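Cups in a Shared Workroom
Project report, Group 5
Saranya Shetty, Jihad Mansour, Eldana Gebretsadik
Supervisor: Gopinath Devadiga
28 November 2020

1. Background

The workroom on the second floor of the Alvarado building has no kitchen, so people bring disposable cups up from the cafe and leave them on the tables. During the first part of November we collected 246 of them from the trash. Our project asked whether a small set of reusable cups would be used, and whether people would put them back.

2. The cup

We looked at two models, Zomelora and Pasten. The Pasten cup had a handle and did not stack, so we went with Zomelora in light blue. It is a plain cylinder with a matte finish and no handle. Jihad wanted a darker color that would hide coffee stains, but Saranya argued that a pale cup is easier to spot when it has been left somewhere — this was the reason that won.

For each cup we checked the base first. Ours has a thin raised ring just inside the edge, and the surface inside the ring is recessed. We expected some water to collect there if a cup was dried upside down, so the instructions on our sign said to wipe the base before putting the cup back.

3. The room

The room has white walls, vertical blinds at the window, and both gray and white tabletops. We did not move any furniture for the project. 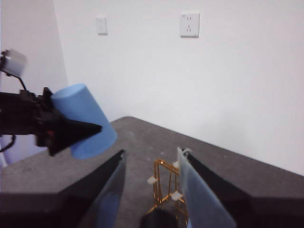
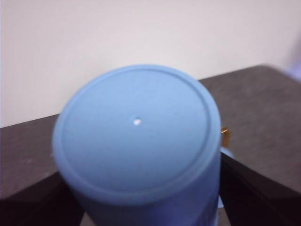

Base of the cup, with the raised ring and a tiny white spot near the center.

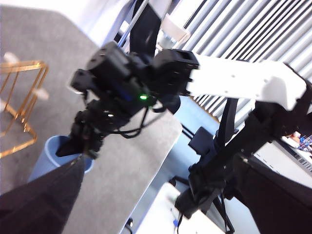

4. Results

Over the trial we logged 145 uses. Disposable cups in the trash went down to 100 for a period of the same length. Most cups came back to the tray the same day. The ones that did not were usually found on a windowsill or next to a keyboard.

Prakash Ramasamy from the Palireck course helped us with the log sheet. The first version had too many columns and people skipped it, so we cut it to name and time.

5. Problems

Washing was the weak point. The nearest sink is down the hall, and some users only rinsed the cup — or left it for the next person. We would like to repeat the trial with a second tray for used cups, placed by the door.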